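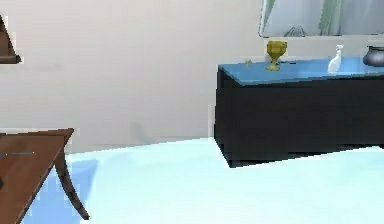

Faltia cross-save wiped my second slot

Print | E-mail

jostach61
2025-03-22
Linked my accounts after the patch and slot 2 is empty on console. 284 hours in that one. Slot 1 came over fine. Support ticket is open, no reply yet.

Xiao
Check the cloud list before you start a new game. Mine took up to six hours to show.

javanby
It's the old save format. Anything made before November has to be loaded once on PC first.

Xiao
Don't think so — mine was older than that and I never touched the PC version.

jostach61
Loaded it on PC just now. Still empty on console, will check again tonight.

javanby
Unlink and relink after loading. I had to.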